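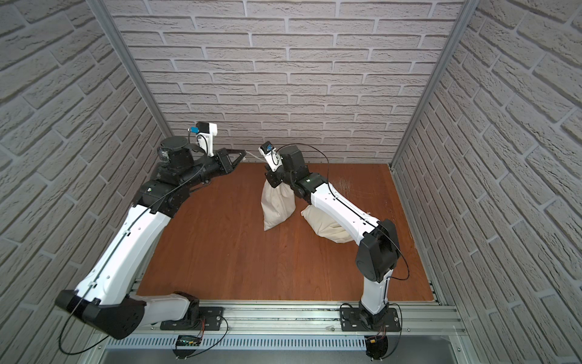 A short length of white string, held across the gap.

The Bag Stall

Colleen Turcotte had promised 40 lavender bags for the Tukside fair, and by Friday teatime she had sewn 34 of them and threaded none.

"It's only string!" she told the phone. "You like string!"

Francine Caron did like string. She had a drawer of it at home, wound on clothes pegs, and she came up the hill with the whole drawer under her arm, like a tray of buns, and a packet of safety pins between her teeth. She couldn't even say hello properly. Colleen took the pins out and kissed her on both cheeks.

They cleared the big table and began. You fasten the pin to the end of the string, you push it into the hem, and then you bunch up the cloth and feel for the pin and coax it along, bunch and pull, bunch and pull, until out it pops at the other side and you want to cheer. Francine did cheer, the first few times. Colleen joined in, and next door's dog (who had opinions about everything) joined in as well.

"Did your mother teach you this?" Colleen asked.

"Mr Ebihara did. Yoshinori Ebihara, at the button shop in Ross. I was 12 and I'd come in for a zip, and I stayed till he locked up!"

She told it all the way through the next six bags: the smell of the shop, the brown paper, the marvellous brass ruler let into the counter, and how he would hold a string up between his two hands and give it one small tug before he trusted it with anything. Colleen had heard some of it before and didn't mind a bit.

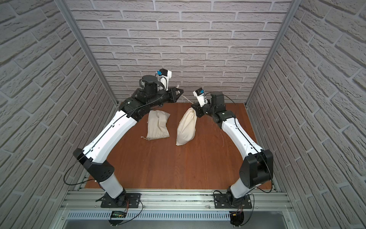
Closing a bag was the part Colleen loved best, and she wouldn't be hurried over it. All that fiddling with pins, and then one pull and the flat thing had a neck and shoulders and looked ready to go out! Two beige cloth bags lay near the middle of the table at that moment, so she began on those. One stayed down flat and slightly rumpled, its string trailing from a corner. The other she wanted upright, gripped by its gathered neck and leaning a little, its base on the wood and the cord drawn out to the side.

"Look at it," she said. "It's practically a person."

"It's Lorne Cloutier in his good coat," said Francine, and they had to stop for a while, they were laughing so much.

Lorne himself turned up at eight with the lavender. He had driven it over from Geltance in two pillowcases, windows down, and he smelled so wonderful that Francine made him stand in the hall and just be there. Then she gave him a spoon. He was a terrible filler of bags, he spilled it on his knees and in his shoes, but he sang while he did it, and he knew every verse.

It was nearly midnight when Colleen cut the last six out of an old bolster case. Francine was already measuring string for them. She held a piece up, gave it one small tug, and reached for a pin.

"Saturday tomorrow," said Lorne, shaking out a shoe.

"Put the kettle on, then," said Colleen, "and start the song again from the beginning!"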